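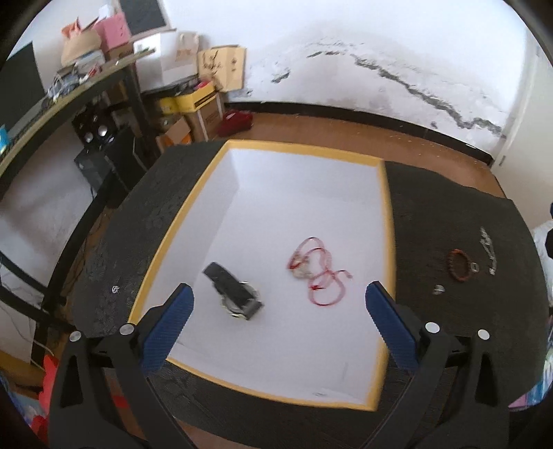

Fig. 1. Sorting small personal items: watch and red cord in the tray, bracelets and rings on the mat.

Handout 2: Small things, and where they live
Home Organisation, evening course, Uslow Centre
Notes by Chinyere Nwankwo

Right, small things! Last time we did coats and bedding, and I promised you the fiddly stuff, so get your bags of odds and ends out and let's make a start.

I always begin on the floor. I know a table is kinder to the knees (bring a cushion), but rings roll, and on a floor they haven't got far to fall. Put a dark mat down first. Silver shows up beautifully against black, and a tiny ring on bare floorboards is a real nuisance to find again.

Next you want a shallow tray with a rim. A light inside is best, and mine at home is an old Misska one that used to hold teacups. The tray is for whatever you're dealing with now, and everything else waits on the mat. In Fig. 1 the watch and the cord have their turn in the tray, while the beaded bracelet and the chain are still outside on the right. Keep it to a couple of things at a time or you'll just be moving a heap from one place to another, which I did for years.

Watches: lay the strap out flat if it'll go. Check the time while you've got it in your hand and pop the stopped ones in an envelope for the battery shop.

Cords and fine chains: please don't pull! Find an end, loosen the middle with your fingertips and work outwards. If you've been at the same knot for ten minutes, leave it and do something else, you'll see it differently after a cup of tea.

Bracelets: do up the clasps before you put them away, they catch on each other far less. Chains like to lie straight, beads don't much mind.

Rings: last out, first away. I use an Eskola box with 40 little compartments and I'm still arguing with myself over whether it's too many.

For next time: do one drawer or one dish at home, no more than that. Write down anything you couldn't find a place for and bring the list with you. We're in room 106 again, and there are spare trays in the cupboard if you haven't got one.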